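Moved the sourdough schedule to cold proofing in September, after the kitchen settled at a lower temperature and the old timings stopped working. The current dough is 400 g of Hudel bread flour with 20 percent starter by flour weight. Bulk runs until the volume is up by half — in a straight-sided tub this is easy to read — and then the dough goes into the fridge overnight.

Small rolls get 175 °C in the toaster oven for the second half of the bake. The dial reads high, so I go by a Gravar probe on the rack. 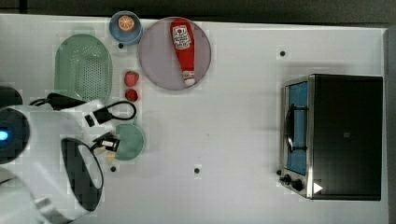

*Toaster oven on the right, green colander at upper left.*

Next change is the starter ratio, down to 15 percent.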